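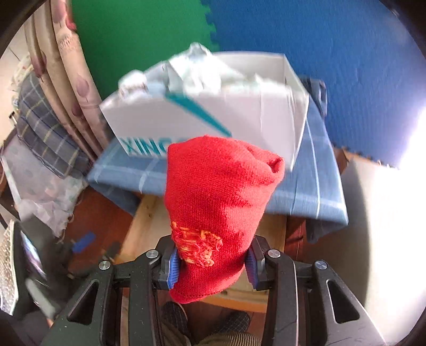

Junhao Hao 님은 후기에 자막 글씨가 커서 안경 없이도 끝까지 보셨다고, 다만 2부 중간에 나오는 뱃노래만큼은 번역이 조금 심심했다고 적어 주셨습니다. 저희도 그 노래 대목에서는 참 오래 고민했답니다. 운율을 살리자니 뜻이 달아나고, 뜻을 살리자니 흥이 식어서요. 재판에서는 한 번 더 손을 보려고 해요!

Satden 고전 멜로드라마 블루레이 〈Rirwood의 여름〉
상품번호 3639
2021년 8월 29일 입고

오래 기다려 주신 분들이 많아서 입고 소식을 올리는 손이 다 떨리네요. 〈Rirwood의 여름〉은 헤어진 형제가 항구 마을의 같은 하숙집에 모르고 방을 얻으면서 벌어지는 이야기인데요, 줄거리만 들으면 어디서 본 듯하지만(네, 맞습니다, 우연이 좀 많습니다) 하숙집 주인 할머니가 나오는 장면마다 영화가 확 살아납니다. 저는 비 오는 부엌에서 국을 뜨는 장면을 벌써 여러 번 돌려 봤어요.

상영 시간이 200분이라 디스크 두 장에 나누어 담았고, 원래 극장에서 쉬는 시간이 있던 자리에서 1부가 끝납니다. 그 앞에 나오는 기차역 장면은 필름 상태가 썩 좋지 않아 세로줄이 조금 남아 있습니다. 복원을 맡은 Hou 작업실에서 더 지울 수도 있다고 했지만, 그러면 배우들 얼굴까지 밀랍처럼 매끈해져서 그대로 두기로 했어요.

구성
본편 블루레이 2장
50쪽 소책자(Zhuoran Liao의 해설 수록)
접이식 포스터 1장

음성: 원어 모노
자막: 한국어, 영어
화면: 흑백, 4:3
제작 수량: 1307세트

소책자는 본편을 다 보신 다음에 펼치시길 권합니다. 해설 첫 쪽부터 결말 이야기가 나오거든요. 포스터는 접힌 채로 상자에 들어 있으니 액자에 넣으실 분은 두꺼운 책 밑에 며칠 눌러 두시면 한결 낫습니다.

같은 감독의 〈Fandasus〉도 9월에 들어올 예정입니다. 함께 받고 싶으시면 주문하실 때 메모란에 '합배송'이라고 남겨 주세요. 먼저 온 것은 잘 보관해 두었다가 같이 보내 드리겠습니다.

개봉하신 디스크는 재생에 문제가 있을 때만 교환해 드립니다. 문의는 상품 문의란에 편하게 남겨 주세요, 영화 수다도 물론 환영이고요!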